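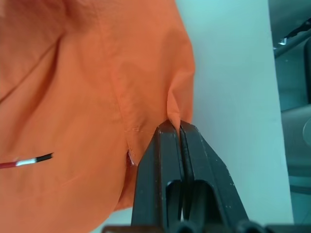 Mercy Mosoti wants to know why the laundry set has no category for "fine, but needs ironing", and has asked twice. The answer is still no, Mercy. We would have to put everything in it.

Akham Laundry, README
Version 2, 18 July 2018

What it covers
Clothes between the wash and the cupboard: heaped, hung up, half folded, given up on. There are 1,379 pictures of 171 garments. Orange is over-represented – Csaba Halász did the shopping.

Labels
Each picture gets one garment type and as many of these as apply:

seam – any line where two panels meet. A crease is not a seam, however much it would like to be.

waistband – gathered elastic counts, even when the rest of the garment has slumped into a heap and could be shorts or trousers. If you can't tell which, put "lower, unsure" and move on.
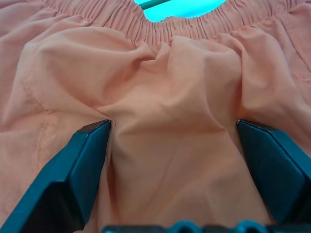
Known problems
Socks are missing. So are most of the pairs they came from.
"Pink" and "peach" were labelled by different people and should be merged before use.
Corrections go to Alby Gilchrist, who reads them in batches.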